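## 3. What the creel survey told us

We did most of our counting at the Cerow ramp, and I'll admit I went in expecting the trout anglers to be easy and the bass anglers to be a pain. I had it backwards. The bass crowd pulled up, flipped open the livewell and let us measure everything in it (one fellow even held the board for me!). The trout folks were usually in a hurry to get their fish on ice, so some of those lengths were taken on a tailgate with the engine running.

All told we talked to 203 parties at the two ramps, Cerow and Etomari. Of those, 138 had fished for trout at least part of the day, and the rest were after bass or whatever would bite. I left out anyone who had been on the water less than 30 minutes, as their catch rates bounce all over the place.
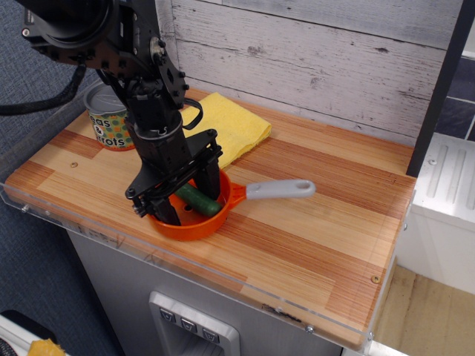
The ramp count misses the bank fishermen completely, one reader of our first draft wrote, and on Etomari the bank fishermen take most of the stocked trout in the first week. Fair point. We had no good way to catch people walking out along the north shore, where there are more footpaths than I could cover, so please read our trout harvest as boat harvest only. I'd guess the true number is a good bit higher, but a guess is all it is.

### 3.1 Catch rates by bait

Worms beat everything else on Etomari in the cool months, and by a wider gap than I would have bet on. Spoons came second. On Kordestani Reservoir, where we only had logbooks to go by, the order flipped, and trolled spoons did best right through December. Kordestani is deeper and clearer, and the people who keep logbooks there mostly troll anyway - so I wouldn't hang too much on that. 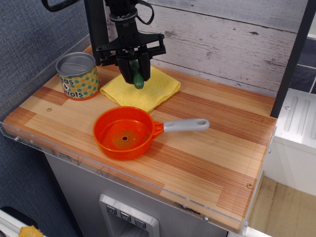 *Figure 2. Gripper holding a green object over a folded yellow cloth.*

We also asked what people had done with fish under the slot. Almost everybody said they'd put them back. I believe most of them, but an answer given at a ramp to a person with a clipboard is what it is, and we kept those answers out of the harvest table.

### 3.2 The Todia inlet

Todia deserves its own few lines. It's a skinny arm on the east side of Etomari with a creek coming in at the top, and the boats that fished there did better per hour than boats on the main lake in every month we sampled. The bigger trout came out of there too. My own hunch is cold creek water plus less boat traffic, though we only had 2 temperature loggers for the whole lake and neither one sat in the inlet. Next season I'd like to hang one just off the creek mouth and leave it there all summer.

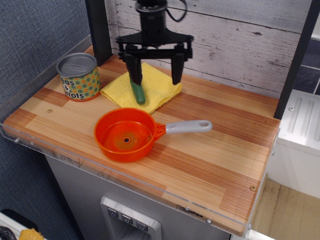
*By the Etomari Creel Survey author, 2020-09-10*

Turning to the bass, the lengths looked about the same at both ramps, and I couldn't find any sign that the new slot limit had changed what people brought in. One season is pretty short for that kind of thing. Bass grow slowly up here, and the fish that were protected when the rule came in are mostly still inside the slot.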